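June
By Leen Darwish

Footway works: what to expect this summer

The council's contractor will start relaying the pavements on the east side of Hilcombe at the end of the month. Work runs street by street, beginning at the station end, and each stretch should be closed for four days. Shops stay open throughout and there will be boards across doorways where the slabs are up.
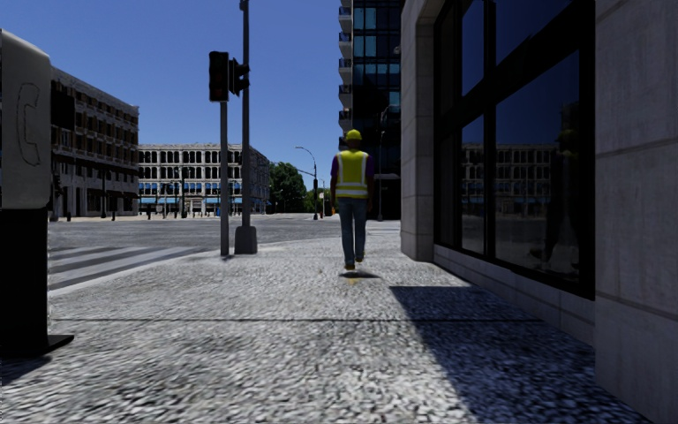

Residents with a dropped kerb will get a card through the door before their section begins. Please move cars by 7am on the first morning. If you use a wheelchair or pushchair and need a hand getting past, ring the site office on extension 3483 and someone will come out to you. Bin collections carry on as normal, but leave bins at the corner if your stretch is fenced off.

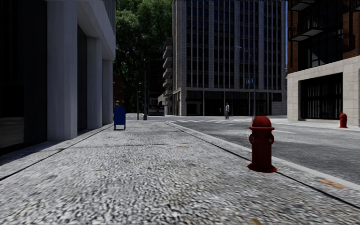

The budget for the year covers 400 metres, so the lower end will have to wait until next spring. Welington Pimentel, who walked the route with us, asked for the cleaning of marked paving to be added to the job. Rust-coloured patches like the one near the kerb take more than a hose, and he would like them treated before they spread. The contractor has agreed to price it separately.

Comments on the plans can be left at the library desk, quoting reference 1434.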